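Linden Hand-Held Gripper Kit
Plulterico Workshop > Kits > Grippers
Status: second batch in stock, 100 kits
Sold as: single or pair

The Linden is a gripper you hold in your hand and walk around the house with. You do the chore, the gripper records how you did it, and a robot arm somewhere gets the benefit of your years of experience with pillowcases. It was designed by Taha Belhaj and Carter Chisholm in a shared workshop with one good vise and a sign-up sheet for the vise.

You get a bag of parts, a printed sheet, and an evening's work. If you can put together a bookcase without having a door left over, you can build one of these.

What it's for
Collecting demonstrations of everyday handling jobs: folding, tidying, picking things up and putting them where they should have been in the first place. Most of our testing has been on cloth, on beds, in bedrooms. We tried the workshop bench first and got very good data on handling cloth on a workshop bench. 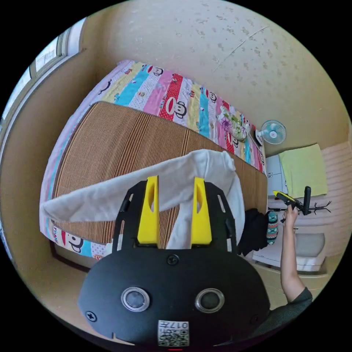
Linden gripper at work in a bedroom, yellow fingers up.

The fingers
Two yellow fingers, standing parallel, each with an oval hole through it. The hole saves a little plastic and lets the finger give slightly when it closes on something hard. Full opening is 83 mm, enough for a folded towel or a fat paperback, and too little for a melon. People ask about melons more than we expected.

Why yellow? Carter had a lot of yellow filament. After the first batch, several builders wrote in to say they could find the fingertips easily when going back through their recordings, so we now describe the color as a feature. Chraibi, who supply our filament, have been asked to keep the shade the same and have so far managed it to within what Taha calls "one banana."

The body
Rounded black shell, slotted plate above it for the fingers. The slots are there so you can slide the finger mounts in or out a little before you tighten them. Set both sides to the same mark. If you set them to different marks the gripper will still close, but it will close like somebody biting a sandwich from the side.

Two lenses sit next to each other on the front, each in a silver-colored ring. Please peel off the protective film. We get a support message every week from a builder whose recordings are "kind of dreamy."

There is a small white label with a code near the bottom of the body. Leave it on. The recording software reads the number to tell one gripper from another, and if you're working with a pair you will be very glad it can.

In the kit
Printed shell, front and back
Slotted finger plate
Two yellow fingers
Two lens modules with rings
Trigger, spring and a spare spring, as the first one goes under the fridge
Main cable and a cable clip
41 screws, all black, in two lengths that look identical until it matters
One label
Build sheet, one side of paper

Not in the kit
A screwdriver, a laptop, a storage drive, a second person. You can record alone. It goes faster with help, especially on fabric, and it's less lonely when you have to do the same pillow again.

Building it
Start with the trigger, while you still have patience. The spring hooks over the short peg, then the long one. The build sheet shows this clearly in the new version. In the old version it showed it in a drawing that Taha made on a bus.

Next come the lens modules. They press in from the back and each makes a click. If you only hear one click, go back.

Fix the slotted plate to the shell before you add the fingers. Snug is fine. Printed plastic doesn't care how strong you are, and the one returned kit from the first batch had been tightened by a man who told us proudly that he used to work on trucks.
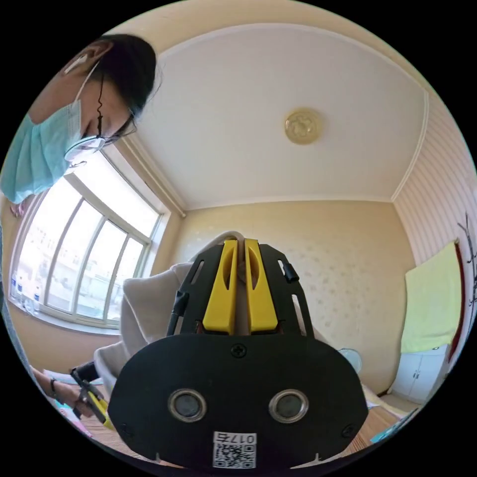
Run the cable last, down the side of the frame, with enough slack to turn your wrist all the way over. Too little and it tugs at the connector. Too much and you'll catch it on a drawer knob, a bedpost, or your own elbow. Give the loose end to the laptop before you start moving around. Carter once recorded an entire afternoon into nothing at all and is still touchy about it.

Holding it
Grip low, elbow near your ribs. It feels odd for the first ten minutes. Move at the speed of a person who is being paid by the hour, and let the fingers do the work your own fingers want to do. The temptation to reach in with your free hand and straighten a corner is very strong. Resist it, or delete the take.

With a pair, decide before you start which hand leads. The software will sort out left from right, but it won't sort out two hands both waiting politely for the other one.

How much testing has it had?
We stopped the first long trial at 1553 recorded takes on one set of fingers. The tips had gone smooth and started letting go of thin sheets. They still held socks and towels. New tips take a couple of minutes to fit. Springs outlast the tips, and the shells outlast everything except a tile floor.

Questions we get

Can I print my own fingers?
Yes. The files come with the kit. Print them flat, in something with a little flex. If you print them in a rigid plastic they'll work nicely up to the moment they snap.

Does it fit the Zustico arm mount?
The Linden finger plate bolts straight on. The shell stays off, and you'll need the longer screws. You'll know which ones those are by trying the shorter ones first.

Can I get it in another color?
The body is black and the fingers are yellow. See "a lot of yellow filament."

Is it hard to use around furniture?
It's no bulkier than a cordless drill with ideas. Low shelves are awkward. The far side of a bed pushed against a wall is very awkward, and you'll end up kneeling on the mattress, which then moves the thing you were trying to record.

Will it fold my laundry?
You will fold your laundry. The gripper will come along.

Shipping and changes
Second-batch kits ship from 18th January. They include the redrawn build sheet, the spare spring, and a cable clip that stays clipped. First-batch owners can have the new clip free – send us the number from your label and a mailing address, and Carter will put one in an envelope when it's his turn to go to the post office.

Spare tips, springs and screw bags are listed under Parts. Screw bags now come with the two lengths packed separately, after what can only be called feedback.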